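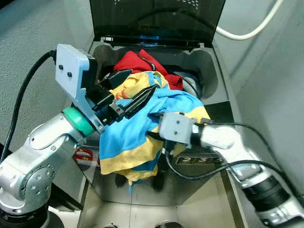
Kinderseite der Waschwerkstatt Filolura

Wie wird Wäsche sauber?

Ein blau-gelbes Tuch und darunter etwas Rotes: Solche kräftigen Farben wäscht man am besten getrennt von weißer Wäsche. Neue rote Stoffe geben beim Waschen manchmal Farbe ab. Dann wird ein weißes Hemd rosa.

In der Waschmaschine dreht sich die Trommel. Das ist ein runder Behälter aus Metall mit vielen kleinen Löchern. Durch die Löcher fließt das Wasser hinein und wieder hinaus. Die Wäsche fällt dabei immer wieder ins Wasser - so löst sich der Schmutz.

Das Waschmittel hilft mit. Es umschließt Fett und Dreck, und das Wasser spült beides weg. Zum Schluss dreht sich die Trommel sehr schnell. Das nennt man Schleudern.

Auf dem Etikett im Stoff steht, wie warm das Wasser sein darf. Für bunte Sachen reichen oft 30 Grad. Schau vorher in alle Taschen - Taschentücher zerfallen in der Maschine in lauter Fusseln.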